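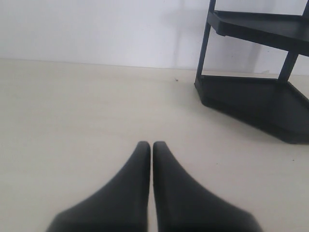
Figure 7.1. Wrist view: closed fingers and, to the right, part of the rack.

Chapter 7
Two Views Are Better Than One

How much does a robot need to see before it can reach for a set of keys? In this chapter we follow one method from start to finish, and it's a fun one! The Trimby method trains a single policy on wrist views and outside views together, then asks which view the policy leans on at each moment. You'll need the loss functions from Chapter 6 and a little patience with camera geometry.

Our running task is small enough to fit on a tabletop. There is a black two-tier corner rack, and a bundle of colored key tags hangs from the hooks near its top.
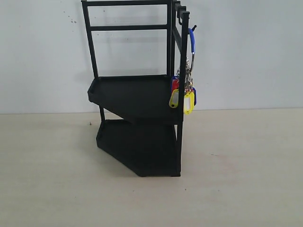 7.1 What each camera knows

An outside camera gets the layout: rack, trays, tags, wall. A wrist camera gets the fingers, always in the same place, with the world sliding past behind them. Kristýna Skála and Edmund Szulc recorded 1282 short episodes and trained three policies — wrist only, outside only, and both. Try sketching the tags from memory after looking at Figure 7.2. Which ones overlap?

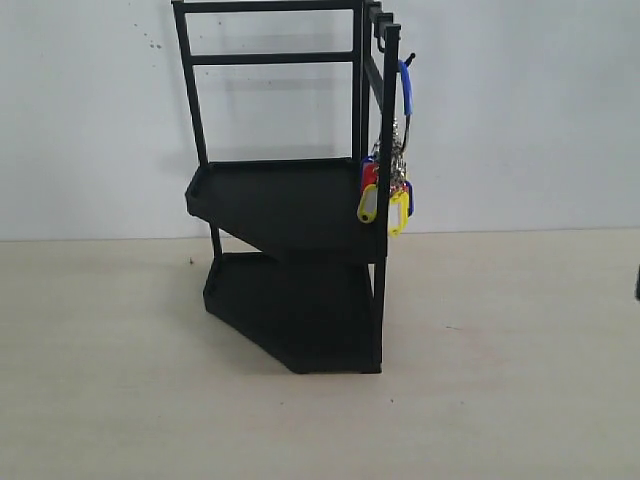

Figure 7.2. Outside view. Red, yellow and blue tags hang by the front post.

Now the result that got us excited. With both views, the policy failed in 23 of 300 test runs, and most of those failures came early, while the keys were still outside the wrist view. Look at how little of the rack the wrist camera can offer at such a moment. The policy has to borrow its sense of direction from the other camera, and Section 7.3 shows how to measure that borrowing.
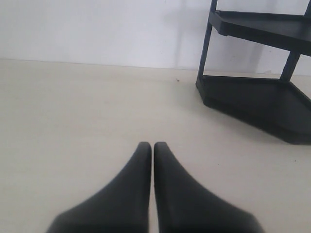 Wulan Lau: I'd be careful with the word "borrow." Mask the outside view for a few steps and see whether the arm still turns the right way. If it does, the policy may be using memory, and you'll want to test for that before you read the weights.

We take up her test in Exercise 3.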